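Workshop Tips: Getting Through a Gripper Comparison Without Losing Your Mind (or Your Screws)

By Jade Heywood
Prilville Workshop Pages

I love comparing grippers. There, I said it. Give me two sets of fingers, a box of awkward parts and a free afternoon and I am happy as can be. What I used to be terrible at was everything around the comparing: the cables, the notes, the part I had put down somewhere "safe" and then could not find. So these are my tips for all of that, picked up over one long February with the Dralleck and Comero finger sets and a lot of wiring harnesses. Most of them work just as well if your robot is a small desktop arm and your bench is the kitchen table.

Before you power anything up

Clear a patch bigger than you think you need. I used to set up my trial parts in whatever gap was left between the coffee and the calipers, and then the arm would come down in a perfectly reasonable arc and sweep the lot onto the floor. Move the tools to a side bench and leave them there.

Pick one job and stick with it. Mine was handing over a wired connector next to a circuit board, which is a wonderful test because wires never lie the same way twice. A wooden block will make any gripper look good. A floppy bundle of wire will tell you what you need to know in five minutes!

Write the job down in one sentence and tape it to the bench. If you catch yourself changing the sentence halfway through (oh, let's try the bigger plug!), you are starting a new trial and need a new page.

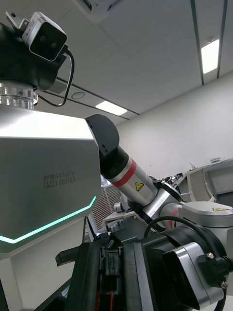 Cable slack is the first thing I check now, and I check it at the worst poses, with the arm stretched right out and then folded tight. Everybody remembers the wrist. The one that catches me is the cable higher up, like the black one looping from the back of the camera module up on the head and trailing down toward the torso. Turn the head both ways by hand if yours allows it, or jog it slowly, and watch that loop the whole time. If it goes straight at any point, give it more length before you do anything else. If it flops into the shoulder, one soft hook-and-loop strap will hold it. Zip ties are fine for things you will never move again, and I have stopped believing in those.

Keep the straps loose enough to slide a pencil under.

Fingers first, force second

When you swap in a new set of fingers, close them on nothing, slowly, and look at how the tips meet. The Comero set I tried met beautifully at the tip and left a sliver of daylight at the base, and for thin wire that was what I wanted. The Dralleck set met flat all the way along and was much nicer on connector bodies. Neither is better! It took me ages to quit looking for a winner and begin writing down which part each one liked.

Start with the lowest grip force the controller will give you and come up in steps of 5. Do the same number of tries at every step. I do 20, and I do all 20 even when the first few are hopeless, since a gripper that fails the same way every time is easier to fix than one that surprises you on the nineteenth go.

For pads, try what you already have in the house before ordering anything. Bicycle inner tube, cut into strips and stuck down with thin double-sided tape, is great. The fingers of an old rubber dish glove work for light things and tear after a day or so. Drawer liner is too squishy and I would skip it. Clean the metal with rubbing alcohol first or the tape will creep.

Mark your fingers left and right with a paint pen on the inside face. They look identical and they are never quite identical.

Choosing where the camera goes

A wrist camera is lovely for the last inch of a reach and close to useless for working out why the elbow stopped. A camera on a tripod is the other way around. I run both whenever I can and give each one its own column in the notes. If you only have one, put it where you can see both fingertips at the moment they close, and accept that you'll miss the rest.

Set the tripod so that the far edge of the table is in view. A straight edge in the background makes it very easy to spot when something has been bumped between one run and the next. I check mine each time I sit back down with a fresh cup, and I've caught a nudged tripod leg more often than I'd like to admit.

Lock the exposure if your camera lets you. Shiny arm links bounce the ceiling lights around as they move, and auto exposure will chase them.

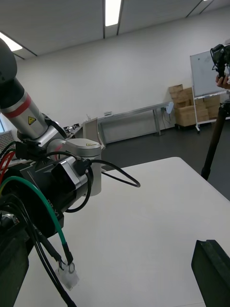 Wrist over the table, black cable looping out to the right.

Reading the controller without drowning

My Phelan controller will log anything you ask it to, at up to 2000 lines a minute, and the first time I asked it for everything. Please don't! I spent the evening scrolling. Four columns will do you very nicely: commanded finger gap, actual finger gap, motor current and a timestamp. If the actual gap stops short of the commanded one and the current climbs, you are holding something. If the gap goes all the way and the current stays low, you have closed on air, whatever it looked like from your chair.

Save each run under a name you could explain to a friend. Part, finger set, force, run number, in that order, with underscores. "test_final_new2" has cost me more hours than any broken wire.

And keep a paper notebook too. The log knows the current, but it doesn't know that you bumped the table or that the connector was facing backward on run seven.

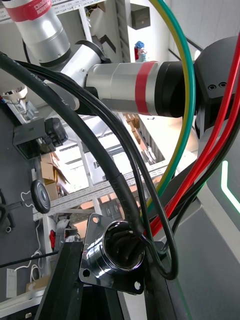

Prilville Workshop Pages, No. 30

Connectors deserve a section of their own, as they are what I get asked about most. Metal shells with a flat flange are a treat to grip if you go for the flange edges and a misery if you go for the round barrel, where smooth fingers slide. Pads help. So does a shallow V filed into the fingertip, and you can try that cheaply by building the V out of two bits of pad before you take a file to anything.

Tug test every joint on the harness before the first run. Hold the connector in one hand, take each wire in turn and pull gently, the way you would test a loose button. A robot will find a weak crimp for you, but it will do so halfway through your best set of runs.

Grip the bundle an inch or so back from the connector if you want the connector free to be guided into something. Grip right up against it if you want it to stay pointed where you pointed it. I did a whole batch with the grip too far back and the connector nodded about like a daisy. Charming, and no use at all for insertion.

Leave the ground wire a touch longer than its neighbors so it is never the one taking the pull. Stiff heat-shrink changes how a cable bends, too, so if your spare harness has it and your trial harness doesn't, they are two different parts as far as the gripper is concerned.

A word on using two arms

If you have two arms to play with, you get a new kind of comparison, and it's my favorite. Put the same fingers on both and let one hold while the other receives. Any tiny difference in calibration shows up right there in the gap between them. Then swap the roles and run it again. My left-to-right handovers were noticeably smoother than right-to-left for a whole week and the cause was one finger screw a half turn loose.

Stop both arms fully before the receiving hand closes. You can shave that pause down later. And put the board or whatever you are working toward in a tray, so that when something tugs the wires the tray slides along with the board in it.

Keep the handover low. A dropped connector from two inches is nothing, and from a foot it bends pins.

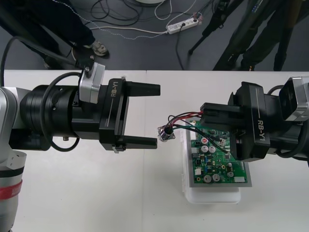

Mariela wrote in after reading the first draft of this page to say that she does her handovers with the receiving fingers only half open. Wide open fingers have farther to travel, she says, and on her setup the wires drift to one side in the time it takes them to close. She also starts the receiving hand a little below the wires and comes up under them, so that they settle onto the lower finger before anything squeezes. I tried both. The half-open trick did nothing much for me with the Dralleck fingers and was a big improvement with the Comero ones, and coming up from below is now simply how I do it.

Odds and ends

Magnetic parts dishes are great for screws and bad for anything with a sensor in it. Muffin tins, one cup per finger set, are the best two dollars I've spent.

Blue painter's tape on the table for the starting spot of each part. Write on the tape. Replace it when the corners lift.

Wash inner tube pads in dish soap and water, dry them completely, and they come back nearly like new. When they go shiny, they're done.

Take the photo of your setup before the first run, with the notebook page in the shot.

If a run goes wonderfully, do it again before you tell anyone!

Next page: suction cups, and what I learned from a bag of rice.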